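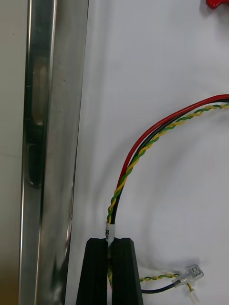
Bench gallery: boards, trays and wire

The Gondbridge workshop builds and repairs small lighting and control units. Most of the work happens on white-topped tables, with the parts for each job set out in trays before anything is joined. This gallery covers a few corners of that work, with notes by Teresa Godinho and Inês Falcão.

We get through more than 800 metres of hook-up wire in a good year. It comes on reels from Serrano and is cut to length in the back room, then brought through to the tables in bundles.

Red, black, and a green and yellow pair

The colours do most of the talking on our benches. Red and black are kept for the supply on all our own units, and the thinner wires carry signals. Twisting a pair tightly keeps the two together, and it makes them much easier to follow when several runs share the same route.

Américo Pinheiro twists his pairs by hand and gets a very even spiral. The rest of us use the hand drill. For anything shorter than 258 mm he cuts the wire long, twists it, and trims afterwards – the ends always creep in a little as the twist tightens.

We leave a broad curve in a bundle wherever there is room for one. Sharp bends are where old looms usually fail, and we see plenty of those on the repair side.
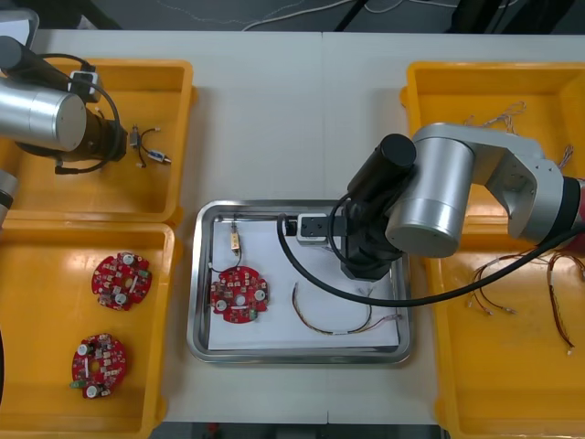
Wiring and Assembly Section, Gondbridge

Round boards and their trays

Red disc-shaped boards with a hole in the middle, two of them in a yellow tray and another on the paper in the steel tray. The white capacitors stand around the rim, so the boards are best picked up by the edge with two hands.

The steel tray is lined with a sheet of plain white paper. A dropped plug or a snipped end shows up well against it, and the sheet is changed when it gets marked. Olga Arruda started this in May and it has spread to the other tables.

Thin multicoloured harnesses are laid out in a loose U, with the small white plugs left free. Coiling them tightly puts a set in the wire that is hard to get out again.

Yellow trays are for parts, steel for the piece being worked on. They are not swapped. The trays are the 5-litre size from Wesitz and they stack when empty, though the older ones stick together and need a knock on the side.

More from the section

The Pledemano cabinets have a page of their own, with the finished looms shown in place. Prints of any picture can be had from Abdelilah Benkirane at the front office, which is open until 5.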